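Fruit is the one thing I still go out and buy in person. Everything else comes in a van on Monday evening, but I've been sent too many rock-hard pears to trust anybody else's thumb, so I walk down to the market at Larnness and come home with a bag cutting into my fingers. What follows is how I deal with it once I'm through the door. Some of it I got from my mother, some from my friend Noreen Tanoli (she ran a greengrocer's for years and has opinions), and some I learnt by finding a puddle at the bottom of the bowl.

## Unpack it the minute you get in

I know. You want the kettle on and your shoes off. But fruit left in a thin plastic bag sweats, and a sweaty plum goes furry faster than you'd believe. If you really can't face it, at least lay the bag on its side with the mouth open so some air can get in, and come back to it when you've had your tea.

I don't tip. Tipping is how mangoes get bruises, and you won't see the bruise for two days and then there it is, a great brown thumbprint under the skin. Lay the bag down, open it towards you and lift things out one at a time. Heavy things come out first if you can reach them without dragging them over the soft ones — otherwise take whatever is nearest the opening and work your way in.

I use a plain plate for this, set near the front of the table where I can get at it. A bowl is lovely for showing off but everything sits on top of everything else, and you lose track of the one underneath. On a plate I can see what I've got.
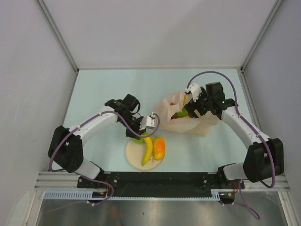
While each piece is in my hand I give it a quick once-over. I'm looking for splits, soft patches and anything leaking, and I have a sniff at the stalk end of a mango. If it smells of mango, it's for today or tomorrow. If it smells of nothing at all it can wait. Colour won't tell you much, by the way! I've had red ones as hard as a cricket ball and green ones that were perfect.

Anything bruised goes straight on the chopping board. Cut the bad bit off, eat the rest, done.

## Who can sit next to whom

Bananas are the troublemakers. They give off a gas as they ripen (so do apples, and mangoes to a degree) and it hurries along everything near them. This is very handy when you want it and a nuisance when you don't.

My arrangements, for what they're worth:

- **Bananas** live on their own at the far end of the worktop, away from the cooker. Never the fridge until they're properly ripe. After that the skins will go black in there but the insides stay fine for a few days more.
- **Mangoes** stay out until they give a little when you press near the stalk, then into the fridge.
- **Apples** go in the fridge from day one. I know people like them in a bowl, but a fridge apple is still crisp weeks later.
- **Avocados** go beside the bananas if I want them soon, and as far away as possible if I don't.
- **Grapes and berries** go in the fridge unwashed, with a sheet of kitchen paper underneath. Wash them when you're about to eat them.
- **Lemons and limes** keep best in the fridge in a tub with a lid. Left out, they turn to wood.

For a hard mango you need by the weekend, put it in a paper bag with a banana and fold the top over. Have a feel every morning. Noreen swears by burying hers in the rice bin, which does work, but then you've got to remember it's in there, and I once didn't.

## How much to buy

I used to come home with far too much. These days I buy for 4 days and no more, and I try to get things at different stages: a couple of bananas with yellow skins, a couple still greenish, one mango to eat and one to wait for. If the stallholder has them all in one bunch, ask. They'll nearly always split it for you.

I weighed our shopping for a week once, out of nosiness, and it came to 1280 grams of bananas alone. For two people! And 400 grams of that ended up in the freezer. So now I buy fewer.

If you're freezing them, peel them first. I can't say this strongly enough. A frozen banana in its skin is a miserable thing to deal with at seven in the morning. Peel, slice, spread them out on a tray until they're hard, then into a tub.

## What to do with the bag

Those thin bags are a menace in a drawer. They breed. But they're also useful, and I hate putting one in the bin after a single trip, so mine get a bit of attention before they're put away.

Hold it upside down over the sink and shake. There's always a grape stalk or a sticker or a bit of onion skin. Then turn it inside out and wipe it with a damp cloth if it's at all sticky, and leave it to dry over the tap.
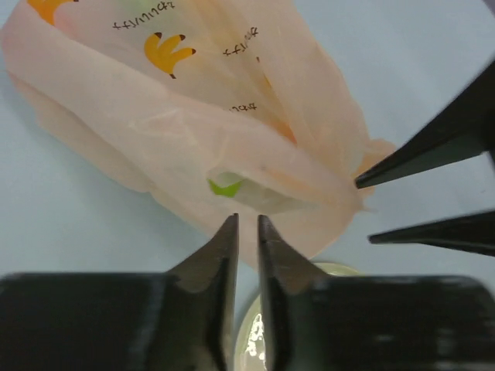

Once it's dry, flatten it on the table with the side of your hand, pushing the air out towards the mouth. Fold it in half lengthways, then in half again so you've got a long strip, and fold that up from the bottom in little triangles, the way you'd fold a samosa. Tuck the last flap in. You end up with something the size of a matchbox and it won't come undone in your pocket. Ebere Oyelaran next door does hers in a roll with a knot, much quicker, but they spring open on me.

I keep a few in my coat, a few by the front door and the rest in an old tea tin. When the tin won't shut, the tatty ones go for bin liners in the bathroom, and anything with a hole in it goes to the supermarket bag collection.

One more thing about the plate. Give it a wash when it's empty, before the next lot goes on. Mould spores hang about, and fresh fruit on a dirty plate goes off sooner. I wipe the table under it as well while I've got the cloth in my hand, and then I put the kettle on.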